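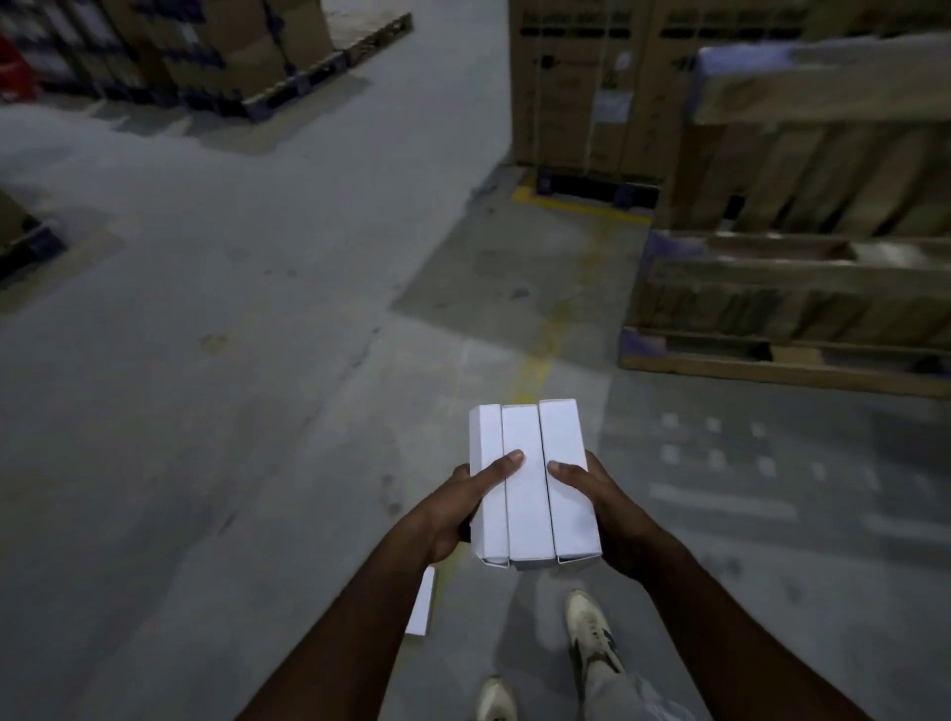 Boxes, boxes, boxes

Quick one tonight, my hands are wrecked and I still have to eat something.

So the plain white boxes finally came. Ordered in December, turned up today, 22/01/2021, which is fine, I had stopped checking. 217 of them. I paid for 200 so either Penry can't count or somebody there likes me. Not asking.

Spent the afternoon on the warehouse floor with them. Cold floor. Cold everything in there. Should have worn two pairs of socks.

What I learned about moving small boxes

Three at a time. That's the number. I tried four and the outside one goes every single time, you feel it start to slide and there is nothing to do about it with both hands full. Two is safe but then you're walking back and forth all day. Three upright, side by side, squeeze from both ends, thumbs across the front. Go.

Squeeze, but don't crush. The flaps bend if you look at them funny. A bent corner flap I can live with, it folds back under and goes in the bottom of the shipping carton where no customer is going to care. A creased front panel I put in the reject pile. Plain white shows everything – every dent, every thumb print if you've been handling tape. Wash your hands after lunch. I did not wash my hands after lunch.

Li-hua Lu says I should have gone with brown. Li-hua has been saying this since last summer and yes ok, brown hides dirt, brown is cheaper, brown was 8 cents less a box at Hirgate. But the candles look good coming out of white. That's the whole argument, I don't have a better one.

No printing on them, on purpose. Last batch we had the logo done and then we changed the logo. Still have a stack of those at home, using them for Christmas ornaments and loose batteries. Stickers from now on. If I hate the sticker in six months I've lost a roll of stickers.

The packing itself

Shipping cartons take 35 each if you stand the boxes up in rows. Lay them flat and you get 34 and a gap, and the gap is where things start rattling, so stand them up. Took me the first two cartons to work that out, then had to unpack both and redo. Grr.

Fill the carton from the far side toward you. Keep one hand on the row that's already in or it leans over while you're reaching for the next lot. Once the last row goes in tight it all holds itself up and you can let go and breathe.

Tape: the Vidov one, the noisy one. I bought a quiet tape from somewhere else and it peeled off overnight in the cold. Noisy tape stays put.

Also wear shoes you don't mind about. The concrete dust gets into evrything light colored and it does not come out with a wipe, I've tried a wipe, I've tried the toothbrush thing. Might try the washing machine on the weekend and ruin them properly.

Where we're at

Got up to 6 cartons done, which is nearly all of it. The leftovers are on the shelf by the door, loose, with a sheet over them. Clurnado are picking up the first lot in the morning so I need to be there stupid early with the paperwork, and the paperwork is not done. Labels not printed either. The printer is at my place, the label paper is at the unit, of course.

If you ordered the fig or the cedar, those go first. Everyone waiting on the big three-wick one, it's coming, the lids were the wrong size and I've sent them back. I'll email you seperately when I know more.

Ok. Soup. Then labels.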